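Rutthorpe Center for Applied Manipulation
Call for Participants: Demonstration Operators, Flower Handling Study

Rutthorpe invites applications from adults who wish to take part as paid demonstration operators in the Barreto project. The project collects examples of people guiding a pair of robot arms through the handling of stemmed flowers. The recordings are used to train a learning system that must grasp thin, flexible stems without crushing them.

Artificial flowers are used throughout the first phase. Operators are given a different layout for each session and are asked to work at a steady, natural pace. 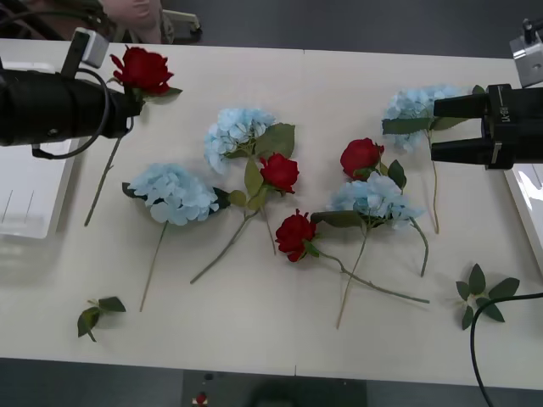 Artificial roses, hydrangeas and leaf sprigs laid out between the two arms.

Accepted participants will attend eight sessions between January and June at our Fercombe site. Each session lasts 100 minutes, including breaks. Unsuccessful attempts are kept and labeled — they are of value to the study — and have no effect on payment.

Wrist cameras record every grasp at close range. Operators will learn to judge from these views whether a stem is held securely before moving it.
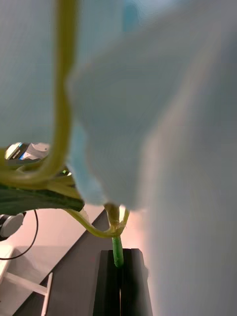
Wrist camera view: a green stem held upright in the black slot.

Applicants must be 18 or older, have normal or corrected vision, and be able to use both hands comfortably for extended periods. Experience in floristry, sewing or similar fine work is welcome but not required. Training is provided over 6 hours and is paid at the session rate.

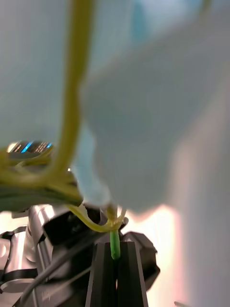 Participants may withdraw at any time without giving a reason. Recordings are stored under a code, and names are held separately by the study office.

There are 17 places available. To apply, send a short letter stating your availability to Jaime Calado, Participant Coordinator. Questions about the research itself should be addressed to Alvar Björklund, Principal Investigator.

Posted 2025-12-19. Applications are reviewed in order of receipt.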